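Zine notebook, February, after lunch

Picking this up where I left off before the holidays. The dungeon booklet (Vodisthorpe, still the working title, still can't spell it the same way two times running) is at 2,000 words in the room key, and that's more than it should be. I promised myself a thing you could read on the bus. So this morning went on cutting.

What went: the whole history of the toll bridge, the second rumor table, and the bit with the eel priest that I love and that has never come up in play, not one time. The eel priest is in a separate file. If anyone reading this wants him for their own game, please take him, he needs a home!

What stayed: the weather rolls. I tried running the marsh without them and the travel part went flat, everyone just pointed at the map and said "we go there." Back in they go, but only 2 rolls per trip, one in the morning and one at dusk.

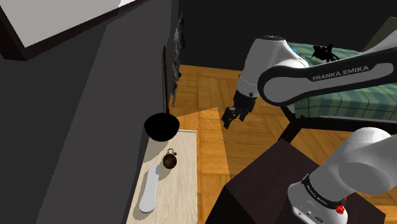

Layout next. I switched the body font again (I know, I know) and the columns finally line up across the fold. Monster stats are in the outside margin now. At the last size the numbers ran into the staple side and you had to crack the booklet open to read them, which is a rotten thing to do to a person in the middle of a fight.

Printing. Premville quoted me for 215 copies, an odd number but it's where their price drops, and the paper sample they mailed is lovely - thick, a bit toothy, takes pencil well. Nava is cheaper but only does a glossy cover, and glossy feels wrong for a book about mud. Leaning Premville. Need to ask if the spot color costs extra on the inside cover or only on the outside.

The mailing list is at 79 people. I keep wanting to write to them and then I don't have anything to show, so I put it off, so they forget who I am. New plan is one short note a month with a piece of the map in it, even if the piece is ugly.

Playtest notes from Urnomlow (the other adventure, the one in the salt mine): the lift puzzle took the table forty minutes and they enjoyed maybe five of them. Give them the lever on the first level and let the trouble be what's waiting downstairs. The treasure is too heavy to carry and they thought that was hilarious, so leave it alone.

To do before I open this file again:
- redraw the marsh map, north at the top this time
- fix page numbers after the cut
- email Premville re: inside cover
- find a better word than "dank"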